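Cotham Tenants' Newsletter
30 Aug 2026

Bulky item pickup moves to a booking system

Starting with the next round, large items will no longer be collected from the curb on a fixed day. You will need to book a slot and put a tag on each piece before it goes out. The change covers all of Cotham and the Murov Street blocks.

The old arrangement cost more than it should have. Last year the hauler, Charvát, made 181 trips to our addresses, and many of them were for a single chair or a mattress that had already gone. The building fund paid $3,412 in extra charges, mostly for items left out at the wrong time or blocking the side gate.

How to book

Call the office or fill in the paper form in the lobby of your building. Give your apartment number, a list of what you want taken, and a phone number. You can book up to 6 items a year at no cost. After that the charge is added to your next statement.

The office will leave the tags in your mailbox. Write your apartment number on each one and tape it where it can be seen from the street. Items without a tag will be left behind.

What goes where

Mattresses and box springs must be bagged. Bags are free at the office.

Refrigerators and air conditioners are picked up separately, and the wait is longer. Please don't put them out until you have been given a date.

Paint, batteries and car tires are not accepted. The Kallano Road drop-off site takes all three.

Sofas, armchairs and ottomans can go out whole, cushions included. If the fabric is clean and has no tears, consider offering the piece to the reuse room first. Light gray and other plain upholstery tends to be claimed within a week. The reuse room can't take anything over 300 pounds or anything that won't fit through the basement door.

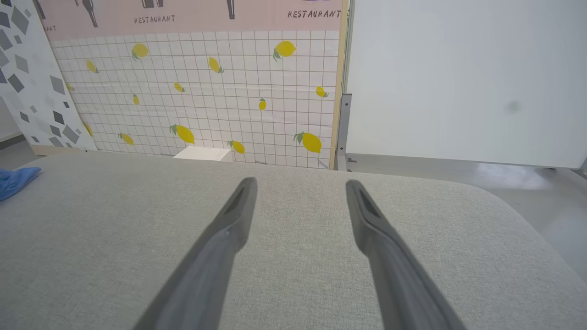
Dates to remember

Booking forms are in the lobbies now. The free limit starts over in January, and unused items do not carry forward. Tags from the old system can be thrown away.

If you can't get a large piece downstairs, say so when you book. The crew will come up to the apartment for a small fee, but an adult has to be home to let them in.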